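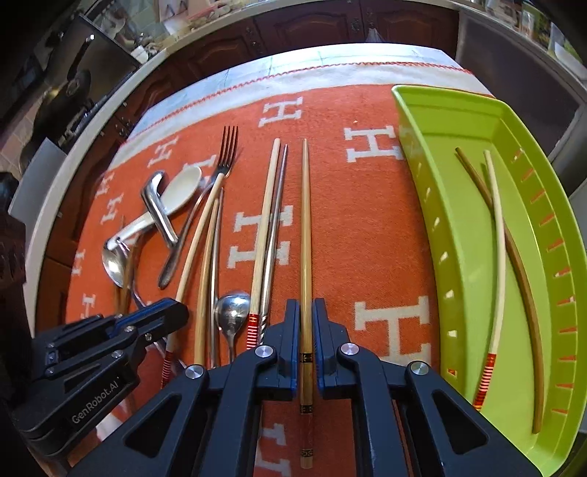 *2 min read · 448 words*

**Wednesday, finish bench, batch 206**

Started late, drying cabinet was set to 30 and should have been 40. Colton reset it at lunch. So anything that went in before noon is suspect, marked those with blue tape.

What we're trying to settle: does the Grumel oil need a second coat on bamboo or is one enough if you sand between washes. Beech we already know (two coats, always). Bamboo keeps giving different answers depending on who does the wiping.

Bamboo, one coat Grumel, wiped after 15 min: went on fine. Still tacky at the nodes when I pulled it. The flat stuff was ok. Water bead test – beads hold on the face, soak straight in at the cut ends. Ends are the whole problem again.

Bamboo, two coats, overnight between: better. Ends bead for maybe a minute then go dark. Color is a shade more yellow than I'd like but Liudmyla says customers prefer it, and she reads the emails.

Plestix wax over one coat: do not do this again. Goes cloudy the second it meets hot water. Scraped one back, took forever, the wax gets into the grain and stays. Rest of that tin to the furniture side if they want it.

Lacquered handles are a seperate question. Plain gold bamboo takes oil, dark red lacquer doesn't, and the join between the two is where it creeps and leaves a gummy ring. Masking tape lifts the gold off the bands, tried it on a scrap. Next try is a dab of soft wax just on the lacquer side, oil, then wipe the whole thing down with a dry rag. Chih-ming has done something like it on brush handles and will show me.

Soup ladle, cherry: raised grain after the first wash, as usual. 320 then a damp cloth then 320 again. I keep skipping the damp cloth and regretting it.

Smell. Lorna could still smell oil on the two-coat pieces after three days in the cabinet. I couldn't but my nose is shot from the shellac. Need somebody from outside the shop to sniff them blind. Asked Paraskevi, she'll come by after four tomorrow.

Pirniron sent the new rags. Linty. Fine for first wipe, not for last. Old tee shirts are still better and there's a bag under the sink.

Cabinet: Donati unit is drifting, the dial and the thermometer inside disagree by 6 degrees at the top shelf, less at the bottom. Use the thermometer. Put a note on teh door.

To do
- end grain only, third coat, thinned 1:1
- redo everything with blue tape on it
- find the 600 paper (not in the drawer, not in Colton's box)
- ask Liudmyla which orders are waiting on bamboo
- oily rags OUT FLAT on the rack, someone balled them up in the bin again

Cabinet is on, six pieces on the lower shelf, pull at 9.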